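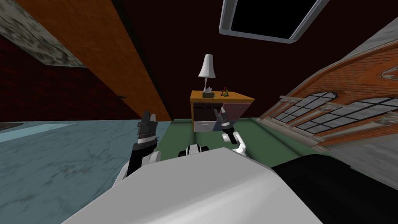 The bedside cabinet room, with the right gripper up in front of the drawers.

January, gone eleven at night, tea stone cold

Right, so I finally got the simulator behaving long enough to compare the two controllers, and I am writing this down before I go to bed or I'll have forgotten which one I liked by breakfast.

The job is opening a drawer in the little cabinet, the one with the lamp and the tissue box on top. Sounds like nothing! But the handles are such thin, mean little things, and the one on the dark drawer hardly shows up from the head camera at all. Joanne picked this room out of the Lultis set for exactly that reason (she likes to make me suffer) and I must say I've grown fond of it, the mad angles and the orange door and those great big arched windows.

First up was the old controller, the Gikis one. I know it inside out by now. It plans the whole path, thinks about it for ages, then sets off like a bus. Lovely and smooth until the last bit, where it drifts, and you sit there muttering "left, left, LEFT" at a screen. I've got 231 runs of it saved from before Christmas and I watched far too many of them back this evening while the new one was loading.

Then the new one, which Bahman wrote and has been calling Rahimi, after his nan. It corrects itself all the time, tiny nudges, and the wrist is forever fidgeting. I thought I'd hate it. I don't! It feels much more like somebody feeling for a light switch in the dark.
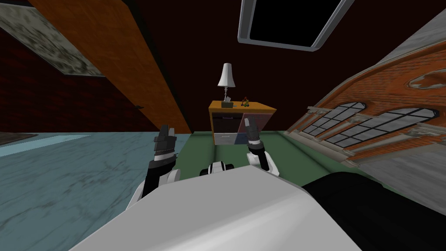

Arms forward, nightstand between them. Blue drawer front in plain view for once.

What bothers me most is still the camera. The head pitch has such a tilt on it that the whole room leans over, and I keep cocking my own head to match (neck is killing me). Wiremu reckons I should level it and be done, but when I tried that last night I lost the lower drawers behind the robot's own body, so back it went. Houshang says use a wrist camera as well and stop moaning. He may have a point. I haven't got the rendering speed for two views though, not on this machine, with the fan already howling like a hairdryer.

The grippers I left alone, same two-fingered pair for both controllers, or I'd never know what I was comparing. I did drop the finger speed for the second batch and forgot to write down by how much. Idiot. Must look in the settings file.

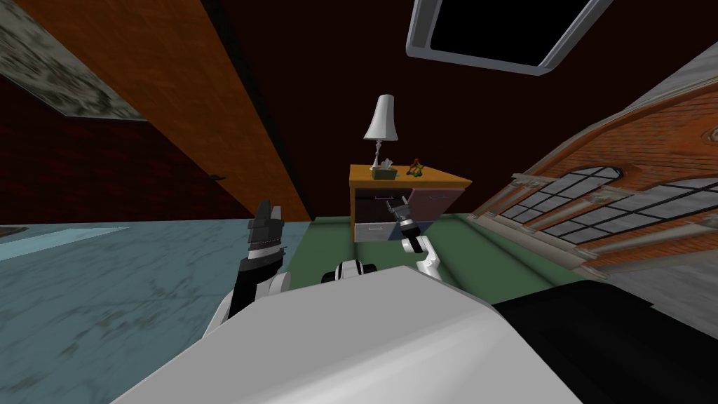
Right gripper up close to the drawers, left one pointing at the ceiling.

I do love it when an arm gets in near the drawers like that. I had my nose practically on the monitor.

Leonardo rang in the middle of it all to ask whether I'd be done in time to show the Dernisden people. I said yes, rather grandly, and then sat there wondering why I'd said yes. 1000 runs for each controller is what he wants, and I can't see the machine getting through those unless I leave it on every night and sleep with earplugs in.

Tomorrow: find that finger speed, start the Rahimi batch again with it set properly, ask Joanne if she's got a room with chunkier handles. And buy milk.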